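Okay, I've been promising a thread on cell rules for bin picking since we finished the Plekine job, so let's go. Grab a coffee, it's long. 1/

Background for new people: I set up small robot cells for a living, mostly one arm, one bin, mixed parts. I've done 17 of them now and I keep a page of house rules that gets longer every year. It's my page. It doesn't replace your risk assessment or the standards that apply to you, please go read those! 2/

Rule one, and I will die on this hill: the bin doesn't move. Ever. If somebody can bump it with a hip, your calibration is a rumor. Clamp it, bolt it, build a nest for it, I don't care which, but lock it down before you teach a single pose. 3/

At Plekine we lost most of a shift to a tote that had crept 4 mm toward the operator side. Everyone blamed the vision software (poor Botik, they got three angry emails from me and then a very nice apology). It was the tote. 4/

Rule two: mark where the bin goes even if it's clamped. Tape on the table, a scribed line, paint if you're fancy. Somebody will take it off to clean it, and they'll want to put it back without calling you at dinner time. 5/

Rule three is walls. The planner needs to know about them, all of them, with the tool on and the hoses on. People model the gripper beautifully and then forget the lump of tubing hanging off it. I add 30 mm around the hoses in the collision model and shrink it later if I really have to. 6/

Rule four: dress your cables for the worst pose, which is almost never home. Send the arm to every corner of the bin at low speed, with your hand on the enable switch, and watch the slack the whole way. Then do it again with the wrist rotated. Tight is bad and floppy is bad. 7/

Someone at Junar asked me what "enough slack" means in inches and I couldn't give them a number. I still can't. If a loop can catch a bin corner, it's too big. If it pulls at the connector at full reach, it's too small. Sorry, I know that's annoying. 8/

Rule five: the pendant has a home, and the home is a hook outside the reach of the arm, at a height where you can grab it without looking down. Write it on the cell sheet. Same for the cable, coiled on its hanger at the end of the day. I've tripped over enough of them to feel strongly about this one – my left knee feels even more strongly. 9/

Rule six, nobody goes in the bin with drives on. Not for a stuck part, not for a dropped screw, not "just real quick." Stop it, lock it out, reach in. If people are reaching in a lot, your picking is bad and you should fix the picking. 10/

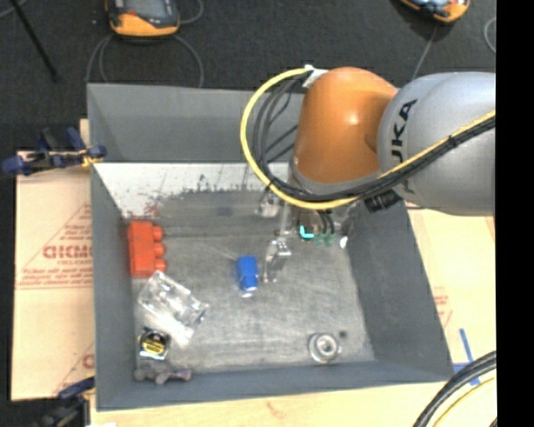 Rule seven is the one I get the most pushback on: pick your test set before you tune anything, and make it mean. A bin full of identical matte cubes proves you can pick identical matte cubes. I want something see-through, something shiny and round with a hole through it, something lumpy, and something with a label on it like a tape measure, all in there along with the easy toy blocks. The clear piece alone throws enough glare to keep a depth camera guy busy for a week. Spread them out first, then pile them up once the spread-out version is boring. 11/

And write the set down! Take a photo, bag the items, put a tag on the bag. If you swap a part halfway through, your numbers before and after don't belong on the same chart. I ran 2690 picks for Bélanger and had to throw out the first batch over one swapped bracket. I was not fun to be around that day. 12/

Rule eight: log the misses by item, and keep every one of them. An overall success rate hides the one shiny part that fails every time it lands against a wall. Sort by item, then by where it was lying, and your next job is usually sitting right there at the top of the list. 13/

Things I go back and forth on: lining the bin floor with something matte (helps the camera, wears out fast), rounded corners on the walls, and whether the operator should be allowed to nudge parts between runs. I lean no on the nudging. Write it in the procedure either way. 14/

I'm cleaning up the full page and want to post it in December, with the cell sheet I use for handover. If you've got a rule I missed, reply with it, and tell me what broke that made you write it. 15/15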